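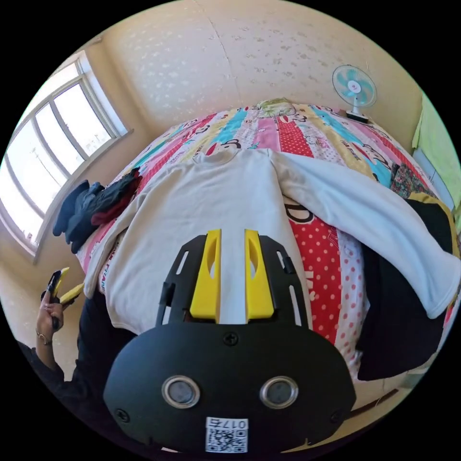 ## A Wet Morning Among the Briars

I bought my first second-hand pipe by mistake. I'd gone into a junk shop for a lamp, came out with a shoebox, and under the broken lighters in the shoebox was a bent Bondero with a chewed stem and a bowl so caked up you couldn't have got a pencil in it. That was years ago. I've still got it, it still whistles a bit on the draw, and I still haven't got a lamp for the hall.

So when a friend mentioned the April pipe fair at Vekenness, I was on the early train with a flask and far too much cash. I'd pictured a church hall and a few old boys. There were 80 tables! The organisers reckon on 3000 pipes changing hands over the weekend, and by ten in the morning I believed them, having been elbowed away from a tray of Vomidard bulldogs by a woman half my size.

The Vomidards are what most people come for. They're short, stubby things with a dark red stain, and the early ones have a little brass band at the join that goes a lovely dull brown if you leave it be. A clean one was going for 100 pounds. A rough one with a split shank was going for rather less, and I spent a long time looking at rough ones.

What I really wanted, though, was a Quinlan. They made plain pipes for plain smokers – straight stems, thin walls, hardly any polish – and they sold them through tobacconists who mostly stamped their own name on the side. You have to turn each one over and squint for a tiny Q near the shank. I squinted at trays until my eyes watered, and then there it was, in a biscuit tin marked "odds", under a cracked corncob. It smelled like a bonfire in a chemist's. Somebody had smoked something very heavily scented in it (cherry? vanilla? cough sweets?) and I asked at the table how on earth I'd get rid of the smell.
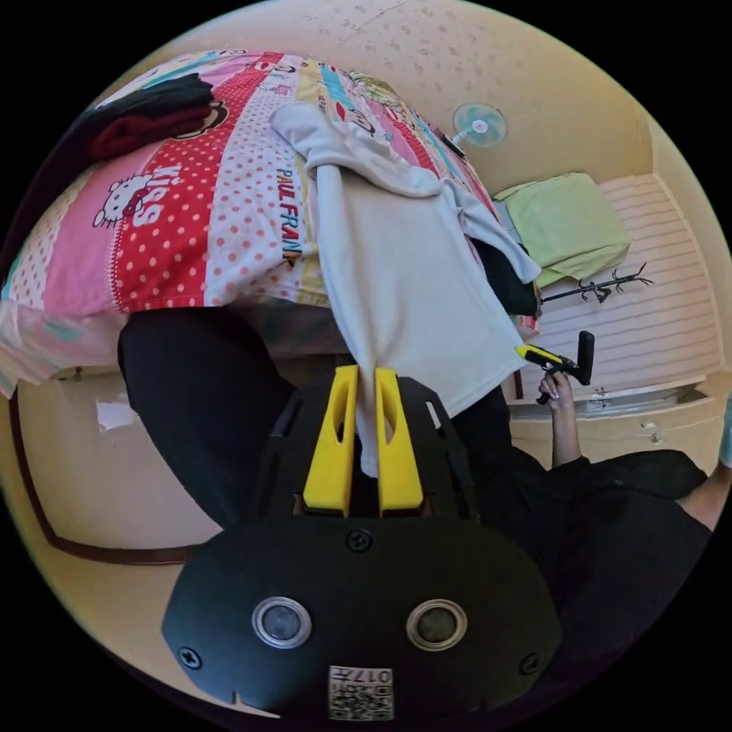 Salt, came the answer, coarse salt packed to the rim, then a few drops of strong spirit, and leave it standing in an egg box overnight. Tip it out in the morning, and if the salt's gone brown do the lot again. "And don't you dare put it in the oven," the seller added. "I've seen what comes out."

I handed over my money (no, I'm not saying how much) and got a free bundle of pipe cleaners thrown in, about 100 of them, held together with a perished rubber band.

I did the salt three nights running at the kitchen table. The first lot came out the colour of strong tea, the second like weak tea, and the third still had a whiff of cherry if you went looking for it. The stem took longer. It had gone that nasty greenish yellow old rubber goes, so I sat with fine wet paper and the radio on, rubbing away, and managed to take a bit too much off one side. You can feel it with your teeth. I quite like it now.
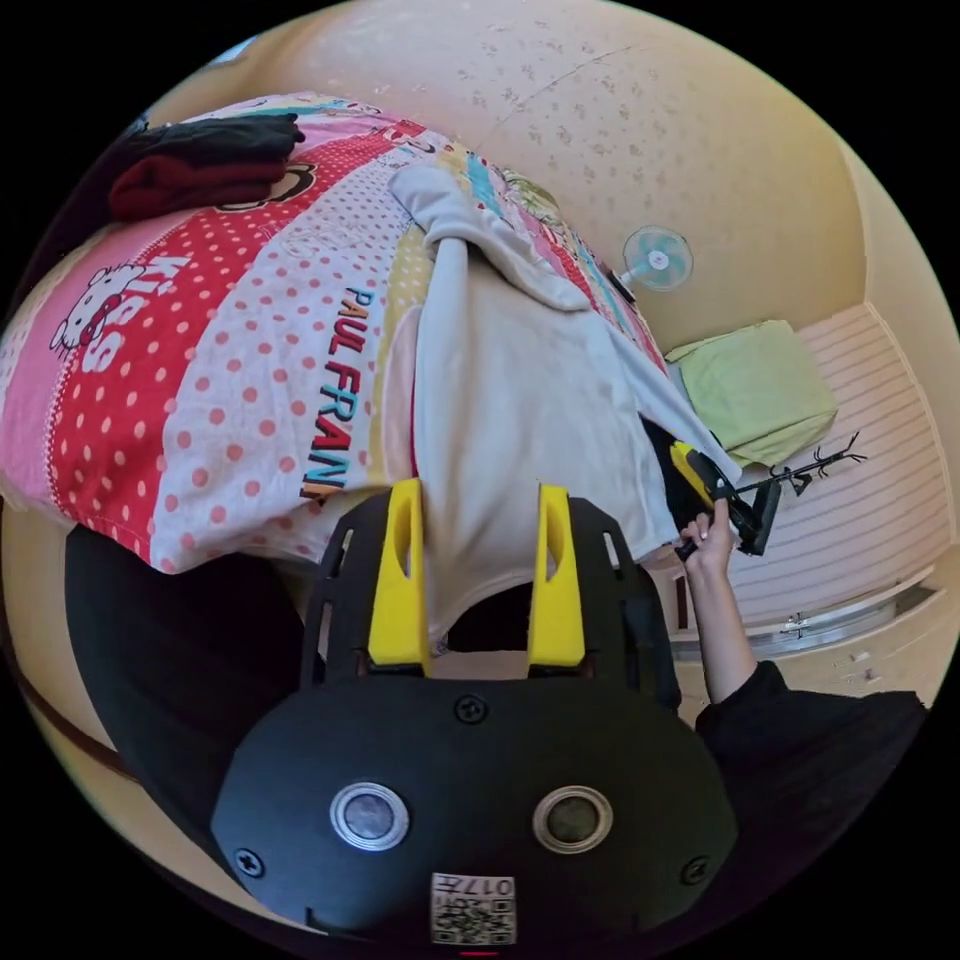 ## What to Look For in the Odds Tin

- Hold the bowl up to a good light and look right down inside. A bit of crust will scrape away, but a deep crack in the wall won't mend.
- Push a cleaner through from the mouth end. It should reach the bowl without a fight.
- Check the join. A gap you can see daylight through means the stem probably came off another pipe.
- Ignore tooth marks, unless they've gone through.
- Ask the price of the whole tin. I didn't, and the chap after me did.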